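Reuse of Retired Office Computers: A Study of Storage, Repair Time and Disposal Routes
Final report, Resource Management module
Bushra Bangash and Atieno Mbwambo
28 June 2025

1. Background

The Grenau district council replaces its desktop computers on a fixed cycle. Machines that leave service are stored in a basement at the Simiyu building until a contractor takes them for shredding. The contract was written when the council owned far fewer computers, and it makes no distinction between a machine that has failed and one that has simply reached its replacement date.

Our project asked how much of this stock could be put back into use, and at what cost in labour. We did not look at laptops, monitors or printers.

2. Stock and sampling

The council's asset register listed 238 desktop machines awaiting disposal. We drew a sample of 70, stratified by year of purchase. The register proved unreliable for memory size and storage type, so these were recorded again by hand.

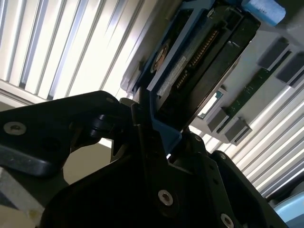 Figure 1. Gripper body, close view.

Each machine in the sample was given an asset number, a condition grade and a disposal route. Condition was graded on a scale from A (works as received) to D (main board or power supply failed). Grading took place before any parts were exchanged, so that the grades would reflect the stock as the contractor receives it.

3. Labour

Labour was recorded in minutes per machine against four headings: inspection, data erasure, parts exchange and final test. Erasure was the longest item by elapsed time but needed very little attention, and we therefore counted only the minutes in which a person was occupied. We set an upper limit of 30 minutes of attended work. Any machine expected to exceed it was sent to parts recovery.

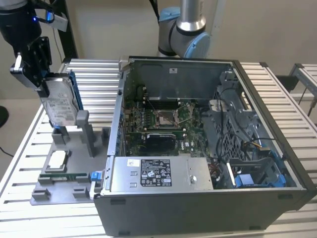

The limit was chosen after discussion with Presar, the charity that would receive the refurbished machines. Presar pays its bench staff by the hour and has no budget for longer repairs. A higher limit would raise the number of machines recovered, but the gain falls off quickly once grade D is reached.

Two causes accounted for most of the overruns. The first was a missing firmware password, which the council could supply only on written request. The second was the cleaning of cooling parts, for which we had made no allowance in the pilot — an omission we would correct in any repeat of the work.

4. Parts recovery

Machines sent to parts recovery were stripped in a fixed order: storage, memory, processor, expansion cards, power supply. Storage came first so that data-bearing items could be locked away the same day. Memory was sorted by type and capacity and tested in a known good machine. Processors were kept only where a matching board existed elsewhere in the stock.
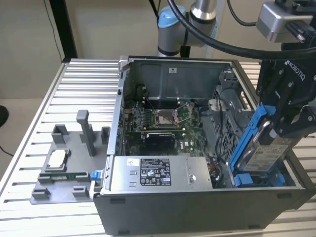

Figure 2. Open tower on its side, processor socket empty and retention lever raised.

Main boards were the least useful item recovered. Many are specific to one case design, and the power connector often differs from the common standard. We recommend that boards without a matching case go directly to metal recovery.

5. Disposal routes compared

Three routes were compared: shredding under the present contract, donation through Presar, and sale in bulk to the dealer Gurkarer. Sale in bulk needs the least labour but gives the council no record of where the machines go after resale. Donation needs the most labour and the most storage space. Shredding is simple to administer and recovers metal only.

Erasure certificates are required for the second and third routes. The council's present form has 7 fields, one of which (the drive serial number) is usually left blank.

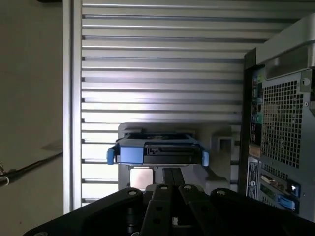 6. Recommendations

6.1 The asset register should be corrected at the point of retirement, with memory and storage checked by hand.

6.2 Firmware passwords should be removed before a machine is sent to the basement.

6.3 Grades A and B should be offered to Presar first, with a reply required within a set period.

6.4 The drive serial number should be made compulsory on the erasure form.

6.5 The shredding contract should be revised before its renewal in August, so that it covers grade D machines and failed drives only.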